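Finally writing down our house rules for the two-arm clothes folding cell. People keep asking after the Hetau meetup talk, and my slides were mostly blurry arrows. Long one, sorry. 1/

Background quick. We have a cell called Pedirow. Two arms, one table, shirts and other soft stuff. We log runs all day and some of those runs end up training the folding policy. So bad habits at the table end up in the data. Thats why rules.

Also none of this is a certified anything. Do your real risk assessment, read the real standards that apply where you are. This is the sheet taped next to the monitor, no more.

Rule 1. Look at the fingers before you look at anything else. Every shift. Tips, edges, pads. A worn edge can snag knit fabric, and you'll spend the morning blaming the software.

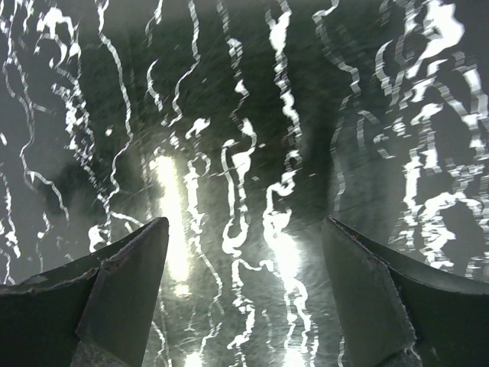

So: arms stopped and locked out, then run a bit of scrap jersey along each edge. Scrap, not your thumb. If it catches, finger comes off and goes in the swap tray. No filing it down at the table. We had someone do that once and the grit was everywhere for days.

Pads get the same check. If one is lifting at a corner it gets replaced as a pair, left and right. Mixed pads = mixed grip = data you can't compare to last week.

Write the swap in the log. Time, which arm, which side. "Changed finger" is not a log entry. I have read that entry more times than I want to say.

Rule 2. Wipe the surface at start of shift and after lunch. Lint builds up faster than you think, esp fleece. Dry cloth first, damp only if it needs it, then let it dry before the first run.

And if your surface is shiny, check the wrist views under the lights you will really run with. Glare moves when you move a lamp. We lost an entire October afternoon to a desk lamp. Put tape marks under the lamp feet, takes a minute.

Somebody's going to say "just use a matte mat." Sure. We keep a busy glossy one on purpose some weeks because customers' tables won't be nice either. But pick it, write it down, and don't swap mid batch.

Rule 3. Grip force. Lowest setting that holds through the lift. Not the setting that has never dropped anything, that one leaves marks. Start low, go up one step at a time, stop when it holds.

We test each new fabric with 12 lifts before it joins a batch. Same lift height, same speed. If it slips we bump it and start the 12 over. Boring. Do it anyway. 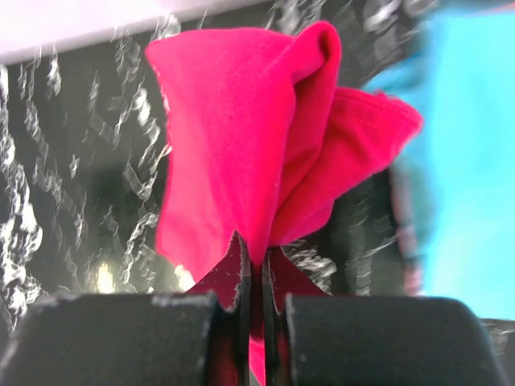
Pink one in the fingers, bunched up above the jaws.

Things to look at during a lift test, in whatever order:
Is it one layer or did you grab two
Is any of it hanging near a joint or a cable
Does it swing when the arm stops

On the two layers thing. Grabbing two when you wanted one is a fail even if the fold comes out ok afterward. Mark it as a fail. The policy doesn't know you got lucky.

Rule 4. Hands out. This is the one I get loud about. No reaching in to fix a sleeve while the arms are enabled. Doesn't matter that they're slow. Doesn't matter that they're "just holding."

Our speed cap with a person at the table is 250 minus a hair, so 248 mm/s, because someone typed it that way years ago and now it's tradition. Your number should come out of your own assessment, please don't copy ours.

Stop button within reach of whoever is running AND whoever is resetting. If its one person doing both then one button is fine, but it moves with you. Test it first thing. Press it, arms stop, log it, reset. A stop button you haven't pressed this month is decoration.

Sleeves, lanyards, hoodie strings. Off or tucked. A machine made to grab cloth will grab yours.

Rule 5. Who owns which side. Two arms over one shirt can and will try to be in the same spot. We split the table down the middle, and crossing the line is allowed only when the other arm is parked or moving away. Enforced in code, then checked again by a human on the first run of each batch.

When one arm is working a corner the other one waits clear of the cloth. Clear means clear, not resting a fingertip on it.
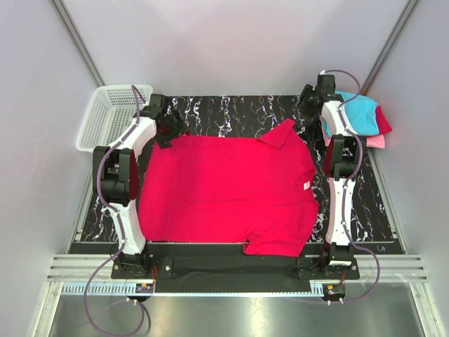

Do both arms need their own stop circuit?
We run one shared stop for the pair, and I'd want a very good reason to do anything else. If one arm quits and the other keeps pulling on the same shirt you have a new problem. One press, everything holds.

Related: after a stop, don't just hit resume. Open the fingers by hand control, take the garment out, reset from the start pose. That run gets tossed, even if it was going great. I know. Toss it.

Rule 6. Cables. Follow each one with your eyes from wrist to base before you enable. There should be slack at full reach and no loop big enough to hook a joint or a sleeve. Ties snug but not crushing.

Move each arm through its whole range slow, once, with no cloth on the table. Watch the cable not the gripper. If it rubs anywhere fix it now. Cable faults are the worst because they come and go and everybody has a theory.

Ties get replaced every 50 hours of run time at our place. Vasov, our other cell, goes longer between changes bc it moves less. Pick a number and stick to it.

Rule 7. Reset the same way every time, except for the part you mean to vary. Basket goes back to its spot. Finished stack goes back to its spot. If you want variety in where things land, make a list of positions and draw from it. "I kinda moved it around" isn't variety, it's a mystery for whoever opens the data in six months.

Stack height matters too. Once the folded pile gets taller than what the arm was taught, the place step comes in too hard. Cap it. Ours is low and people complain and I don't care.

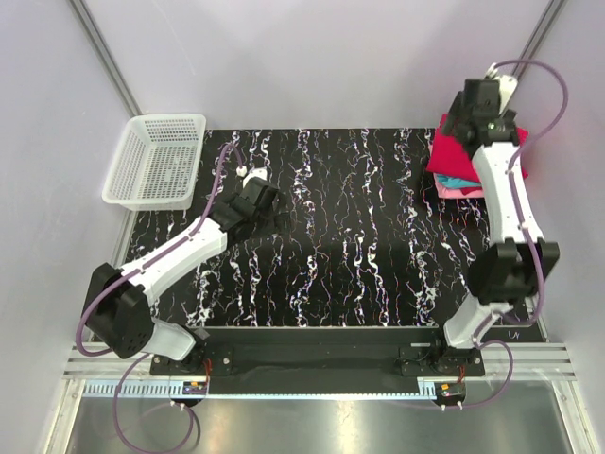

Right arm down on the stack, left arm out over the mat.

Rule 8. Labels. Each run gets one of: good, fail, tossed. No "mostly good." If you're stuck between two, pick the worse one and add a note. Notes are free text, be as cranky as you like, just say what happened.

Do the label within 15 minutes of the run. After that you're remembering a different shirt, I swear. We tried doing all the labels at end of day and roughly a third of them got changed on review. Never again.

Failures stay in the archive. Please don't delete them to make the folder look nice. I've needed an old fail to explain a new one so many times.

Rule 9. People in the shot. If somebody walks in and their face or badge is visible, that run is flagged and doesn't leave the building until its been cleared. Sign on the door says recording. Visitors get told out loud too, since nobody reads door signs.

Rule 10. Handover. Next person gets: what fabric is in the batch, what force setting, anything swapped, anything weird. Out loud or in writing, but writing wins. "Left arm sounds a bit crunchy" is a great handover note. Saved us a gearbox.

Few replies to DMs while I'm here.

"Isn't this too much for a small lab?" We were three people when we wrote it. The whole start check is short once you've done it a few times. Coffee is still warm at the end.

"Can we use your sheet?" Yes, take it. Change the numbers. Put your own name on top so people come yell at you and not me.

"What about simulated cloth?" Different thread. The Au project folks know way more than I do on that, go bug them.

"Which rule gets broken most?" 8. Then 2. Rule 4 got broken once and we stopped work for the rest of the day and talked about it, which I'd recommend over a stern email.

One I forgot and should of put near the top: write down WHO can change a limit. Speed, force, stack cap, the middle line. For us that's two people and both have to agree. Anyone can make it stricter on the spot. Making it looser takes both.

And date the sheet. Version on top, old copy in the drawer. We found two diferent versions taped up in two rooms last spring, with two different force tables. Fun week.

Will post the log template once I strip our internal junk out of it. Going to go change some cable ties now. /end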